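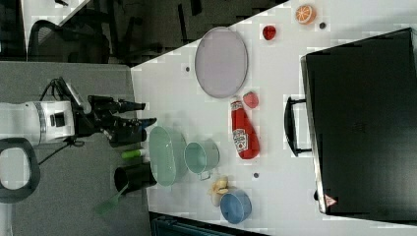

Tomatoes picked ripe don't like being stacked. They split at the shoulders, they bruise where they touch, and by the next morning the bottom layer has started on sauce without you. Ctibor Vlček lays his out one deep, and in the last fortnight of summer he will use any flat surface in the house to do it. A big oval plate with a raised rim, like the lavender one on the white table, is just the sort of thing he borrows from the neighbours, as the rim stops the little ones rolling off. By the time I got to his place, outside Rurnness, he had them on plates, on trays, on an ironing board with a towel over it and along both windowsills of the laundry. The smell hit me at the gate!

I should say straight away that I love tomato sauce. I mean the thin, sharp, spiced stuff that goes on pies and eggs and cold lamb, and I've eaten it all my life without once wondering how it was made. So when Ctibor wrote to say the Jandesar block had come good and I could help if I brought an apron, I was in the car before I'd finished my tea.

Jandesar is the name on the old gate, left there by whoever ran the place as an orchard. Ctibor kept the name and pulled out the worst of the trees. He grows tomatoes on the slope where the plums used to be, in red soil that sticks to your boots like cake mix. He has tried all sorts of varieties and has come back to plain, meaty, thick-walled ones that look dull in a salad and turn glorious in a pot. He walked me down the rows pulling leaves aside, talking the whole way. Water early. Never wet the leaves. Pick when the top has coloured as well as the bottom, and twist, don't tug.

"People want them shiny," he said. "I want them heavy."

We started on 70 kilos, which sounds like a lot and looks like more. The first job is washing, in an old bath on bricks under the pepper tree. Then you core them and cut out anything black or soft, and you throw the bad bits to the chooks, who by mid-morning have stopped bothering to get up. I was slow. Ctibor's knife is a stubby thing worn thin from sharpening and he gets the core out in one turn of the wrist, without looking, while telling you about a drain he once dug.

Then comes the Broneter. It's a hand-cranked mill, green enamel, clamped to the end of a plank, and it does one thing beautifully: tomatoes go in at the top, pulp slides down a chute on one side, and skins and seeds creep out of the end in a dry little worm. I could have turned that handle all day, and for a good part of it I did. You learn to feed it steadily. Too many at once and the whole lot backs up and spits at you, and there are still dots on my good hat.
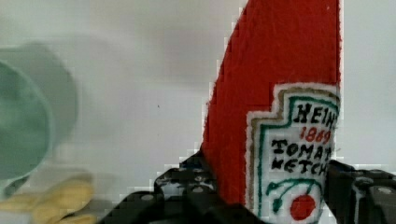

Sauce from a shop is smooth and sweet, and thick enough to need a thump. I've nothing against it. But the home kind has a different job, and the recipe Ctibor follows, written in pencil on the inside of a cupboard door, has far more vinegar in it than I'd have dared. There's brown sugar, salt, a heap of onions, a few apples for body, and a muslin bag of spice tied with kitchen string. Cloves, allspice and black peppercorns go in the bag, with a piece of ginger bashed flat. Cayenne goes straight in the pot. Garlic is a matter of argument. His mother left it out, his wife's family put in a whole head, and the door has both versions, one crossed out and then written in again underneath.

The pots go over gas rings in the shed with the roller door up. We had three of them going, each big enough to bath a toddler, and every one needed stirring right down to the bottom with a long paddle. This is the part that takes the day. For the first hour it looks like soup and you doubt the whole idea. Then the colour starts to go down, from orangey pink to brick, and the bubbles change from quick and fizzy to slow and fat - and that's when it catches if you walk off. Ctibor tests it by dropping a spoonful on a cold saucer and tilting it. If a ring of water runs out around the edge, keep going.

It took seven hours. We ate lunch standing up, white rolls from Machala, the bakery in the main street, filled with sliced tomato and far too much pepper. I don't think I've had a better sandwich.

Bottling is hot, quick and a bit frantic. The bottles have been sitting in the oven, the caps have been boiled, and you need one person to hold the funnel and one to pour. You fill to just under the neck, wipe the rim, cap it and stand it on a folded towel well away from any draught. I was on funnel. I took home 18 bottles as my share, wrapped in newspaper in the back seat, and drove round the bends like I had a sleeping baby in there.

Ctibor says to leave it until May at the earliest. The vinegar is fierce when it's fresh and the cloves shout over everything, and both of them settle down if you put the bottles somewhere dark and forget about them. I have not been able to forget about them. I opened the first after a week, had it on a fried egg, and yes, it was fierce. I had it on another egg the next day to make sure.

If you want to try a batch at home, start with one pot and a small box of seconds, and ask for the ugly ones. Open all the windows before the vinegar goes in.

*Visited 2/18/19.*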